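Moving the parish survey archive off old disks

The field survey records for Skekberg have lived on desktop hard drives for longer than I have been looking after them. They consist of scanned maps, transcribed notebooks and a long run of rainfall readings. In February I started copying everything to a single store with proper checksums. These are my notes on the method, mostly so that I can repeat it for the Grultolstead set.

The starting point was a list. Every drive got a row in a spreadsheet with its serial number, its stated size, the file system and a plain note of what the owner thought was on it. The last column was wrong often enough to be worth keeping. One drive marked "maps, final" held the notebooks, and the maps were on a drive marked "spare". 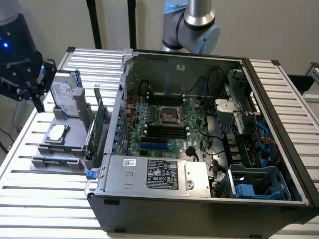
A 3.5-inch drive with its carrier.

I copy each drive as a whole image before opening any file on it. The image is read once from start to end, written to the store, and hashed during the same pass. Reading files one at a time makes the heads move about a great deal more, and an elderly drive may not put up with that for long. If the read stops on a bad sector, the tool logs the position, skips ahead and comes back to it at the end. Bad sectors are retried 2 times and then left as zeros.

The whole collection came to 2,937 scanned sheets, of which 375 were exact duplicates by hash. There were also near duplicates, where the same sheet had been scanned at two resolutions. Hashes will not find those. I matched them by sheet number and kept both, with the larger scan marked as the main copy.

File names took longer than the copying. Charalambos Sarantis, who did most of the early scanning, used the sheet number followed by the parish. Jabari Rashidi took over later and put the parish first. Both schemes are sensible and they sort in completely different orders. I left the original names alone and added an index file which maps each one to a standard form. Renaming in place would have broken the references in the notebooks.
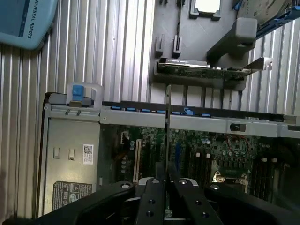
Does the index need special software to read?
It is a plain text file with tabs between the columns, so any spreadsheet or text editor will open it.

The rainfall readings were a separate problem. They had been typed into a database called Kratochvíl, which stored dates as a day count from a start date it did not record anywhere. I worked out the start date by lining up the wettest readings against the paper notebooks. Three storms agreed, and after applying the offset the remaining entries fell into place apart from a short run in which the day and month had been swapped at the keyboard.

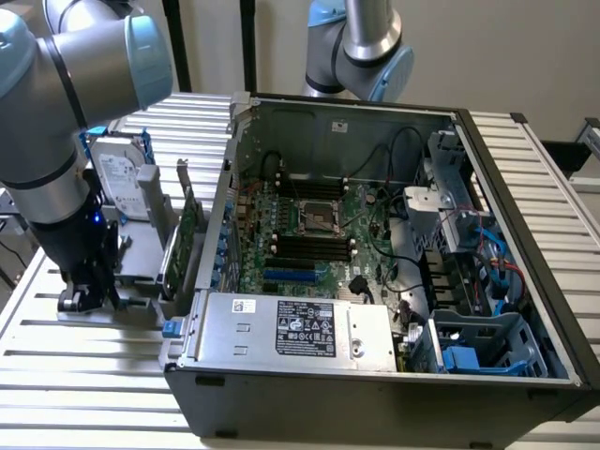
The swapped entries were corrected in a new column. The typed value stays where it was, with a flag beside it, so anyone who disagrees with my reading can undo it. I used the same rule for spelling in the transcriptions. Place names are left as written, and the modern form goes in the index.

Compression was tested on a batch of 2,000 sheets. Lossless compression made a useful difference to the line maps and very little to the photographs of notebook pages, where the paper grain takes up most of the file. I now compress the maps only.

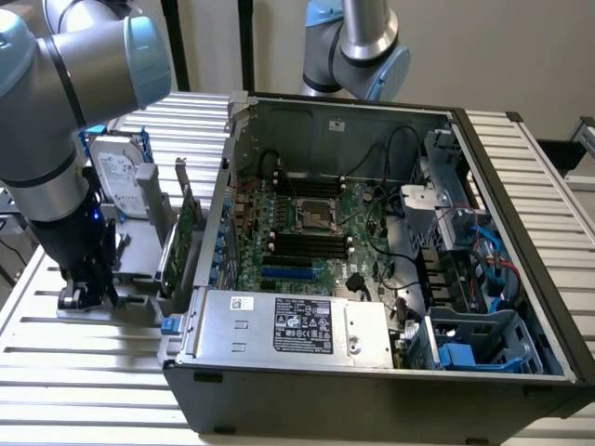 Checking the copies

Every image is read back from the store and hashed again the morning after it is written. The two values are compared by a short script called Nuron, which prints the names of any files that differ and otherwise prints nothing. A second copy is kept in another building and goes through the same check.

The Grultolstead drives are next. Their list is half done, and the column for what the owner thinks is on them is already the longest.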